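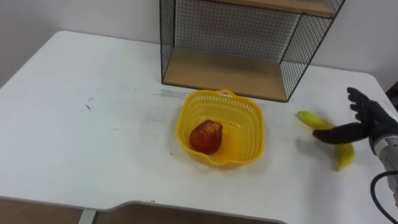 4. Slow-cooking a pork shoulder in your Tultard

I wrote this section after my third shoulder, so you're getting the version with the mistakes taken out (most of them, anyway!). The booklet that comes with the Tultard only gives a chicken setting, and pork wants far longer and a good bit lower.

4.1 Before you start

Take the meat out of the fridge while you do the rest. I use a boneless piece of almost 900 g, which fits the small pot with room for the onions.

1. Check the drip tray is pushed right in until it clicks.
2. Pat the pork dry with kitchen paper and rub in salt, brown sugar and a bit of smoked paprika.
3. Slice two onions thickly and lay them over the bottom of the pot.
4. Pour in 200 ml of cider or stock. Don't be tempted to add more, the meat gives off plenty of its own.

Note: Rosine Picard swaps one onion for a chopped eating apple and I've now pinched the idea. Put it in for the last hour or it goes to mush.
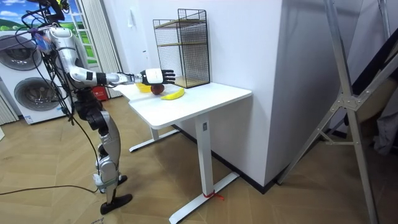 Fig. 4: A dark red apple on the table.

4.2 Cooking

5. Set the pork on the onions, fat side up, and close the lid.
6. Turn the dial to LOW and press Start. The light goes from amber to green.
7. Leave it for eight hours. I know, I know, but every time you lift the lid you lose heat and have to wait for it to build up again.
8. Test with a fork. If the meat pulls apart easily it's ready, and if it fights back give it another 30 minutes.

Caution: steam comes out at the back of the lid first, so tip it away from you and wear oven gloves. The pot handles get very hot as well.

4.3 Resting and shredding

9. Lift the pork onto a board, cover it with foil and leave it for 20 minutes.
10. Shred it with two forks, then stir in a few spoonfuls of the juices.

Leftovers keep for two days in the fridge. For crackling, see section 5.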